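Piststead spawn area to be rebuilt before July map reset 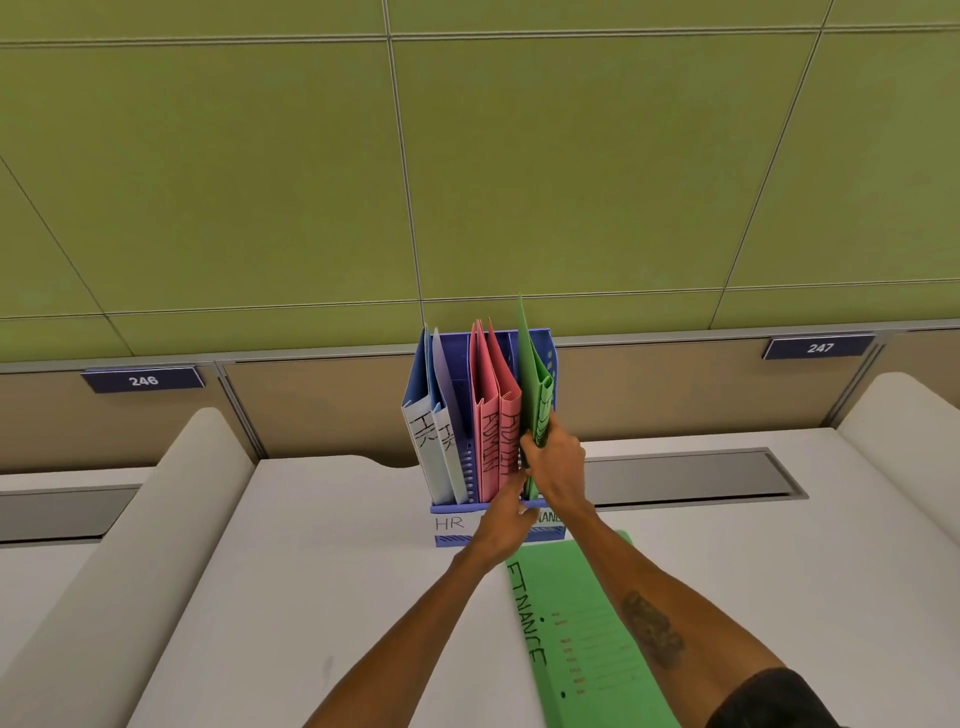

A green folder and a desktop file organiser on an office desk.

2023-04-10

The area where new players arrive on the Piststead building server is to be rebuilt over the next few weeks, the staff team has confirmed. Work starts with the road between the spawn hall and Havine, the nearest player town.

Asuka Morikawa, who looks after the main map, said the present hall was put up in a hurry when the server moved hosts and was never meant to last. It has one exit, which opens on to a cliff path, and new arrivals often fall off it before they have read the rules board.

The new hall will have five exits, each leading to a lit road. The protected zone will be widened so that players without a full rank cannot be attacked until they reach the first crossroads. Mobs will be switched off inside it.

A total of 26 players asked to help when the plan was posted on the forum. Of these, 15 have been given building rights in the zone. The rest have been asked to gather stone and timber, which can be left in the marked chests at Karam harbour. Please do not use the old chests by the well, as they will be removed with the floor.

Widad Sfeir is drawing up the plots along the Havine road. Shops that already stand there will be moved block for block if the owner posts a request in the building thread. Signs and item frames have to be put back by hand, so owners should take a screenshot first. Shops with no request will go into storage and can be claimed later.

Some members had asked for the arena to be moved closer to spawn at the same time. Sfeir said this would be looked at after the reset and was not part of the present work.

The warp to Karam will be closed for around 5 hours when the old hall comes down. A notice will go up in chat the evening before. The Furnititz plugin, used for chairs and tables, stays on the current version until the hall is open.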